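The Flovetti Kitchen

1. April

The bins came out of the pantry one at a time. My sister wanted the yellow one for boxes and the blue one for bottles and jars. I put them on the wooden table and didn't argue. 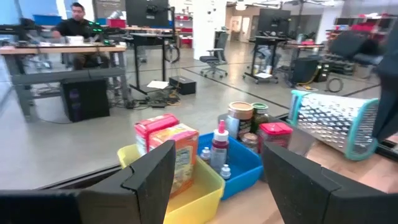 2. May

She moved out on a rainy morning and took the good knives. The grater stayed. I made potato pancakes for one, ate 4 of them standing up, and put the boxes back in the yellow bin, where she would have wanted them.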